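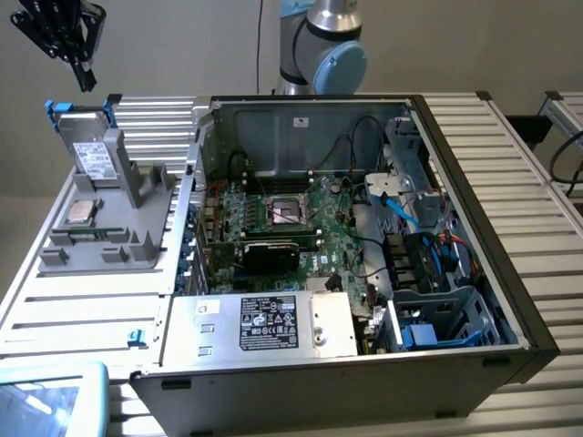 The owner of Drillamow, a gift shop in Irwood, has a rule about husbands. "If he says he doesn't want anything, he wants a flashlight," she told me. "If he says he really doesn't want anything, he wants a bigger flashlight."

I went in February looking for an anniversary present and left with five things, none of them for my husband. She is good at her job.

Her best seller is a waxed canvas tool roll made in Zamcombe. She sold 300 last year, mostly to women whose men own one screwdriver. "They roll it up, they unroll it, they're happy till spring," she said. It now holds my makeup brushes, and I regret nothing.

What about cologne? She made a face. "He'll wear it twice — once when he opens it and once when you ask where it went."

Monogrammed anything gets a maybe. Socks get a yes, if they're thick. Mugs with jokes on them are kept on a low shelf in back, where she hopes we'll leave them.

I asked what her own husband got last Christmas. Long pause. "A gift card," she said. "To here."

Did he use it?

"He bought me a candle. Now ask me if I like candles."

I didn't ask. I did buy the flashlight, the bigger one, and he has taken it out to look at the gutters every night this week.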